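Carrillo Procedure Binder Kit: my take after a busy season
Posted 6/24/22 by Yolotzin Ibarra
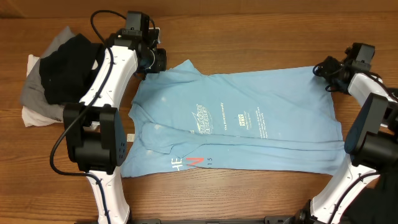 Light blue tee with white printing, on the table.

I run the office side of a small print and embroidery shop in Brumville, and back in February I finally gave up on our "just ask Yolotzin" system. We had one person doing refunds one way, another doing them a completely different way, and me in the middle answering texts on my day off. So I bought the Carrillo kit, which is a fat three-ring binder, a set of tabbed dividers, and a login for the fill-in-the-blank templates.

First, the good stuff. The templates are written in normal English! I'd tried the Callmont one at my last job and it read like a mortgage. Carrillo gives you a page per procedure with a box for who does it, a box for when, and a big open area for the steps. I had our opening and closing routines typed up in one evening (okay, one evening and a pot of coffee). There are 23 templates in the base kit and I've ended up using most of them, even the one for lost keys.

My favorite is the sign-off sheet at the back of each section. Everybody initials when they've read the page, and when somebody says they never heard of the rush order rule I can flip to the back and there are their initials, plain as day.

Now the grumbles. The time-off policy template assumes you have a human resources department, and we have me. I rewrote the whole thing. The dividers are flimsy too, and the purchasing tab tore off in the second week. And the search on the website is awful. I typed in "returns" and got a page on returning to work after an injury, so now I keep a list of page names taped inside the cover.

Support was friendly but slow. I asked how to change the numbering on revised pages and got an answer 2 days later, from a nice guy in the Dratville office who walked me through it over the phone. You have to save it as a new version first, then edit. That should really be in the instructions.

Would I buy it again? Yes, for a shop our size. If you have several locations I'd look for something that's all online, as swapping out paper pages in every binder would drive me up the wall. Four stars, and I'd go to five if they fixed those tabs.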